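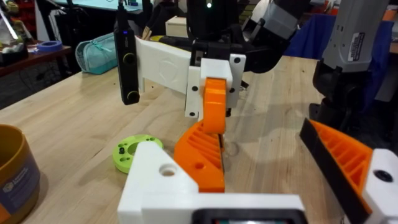
Figure 1. Two grippers at the bench, with a lime-green disc on the wood.

Week 4: Automation and the bench worker

Reading: the Nollirora case, sections 1 and 2. Bring your notes to the tutorial on 9th May.

Nollirora is a small repair and assembly shop. It had 26 people on staff when it put robot arms on its benches in November, and it still has 26. Head count is the figure most reports lead with, and in this case it tells us very little. The jobs have the same titles on the roster but the hours inside them are spent differently.

Before the change, a bench worker handled parts for most of a shift. Now a good share of that handling goes to the arms, and the worker sets out parts, checks finished pieces and steps in when a grip fails. Staff reported fewer sore wrists. They also reported more waiting, and some found the waiting harder than the work.

Training was 20 hours per person, paid. Holger Strömberg, who ran it, wanted everyone to learn to stop and restart an arm before they learned anything else. Four people asked to stay on manual benches and were allowed to.

Figure 2 is a wider view, with two arms reaching toward each other over one tabletop. Think about where a person would stand to share this space, and who should decide that.

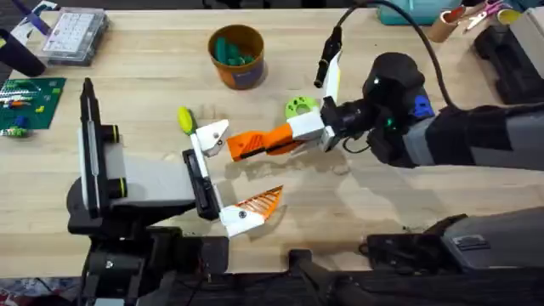
Tipene Baxter objected in last year's tutorial that the case treats waiting as idle time – watching an arm is labour, he argued, and the pay scale should say so. The shop's pay scale still has no line for it.

For the tutorial, write half a page on one of these:

Whether supervising a machine should be graded above or below hand assembly.

What the four people on manual benches stand to lose over five years.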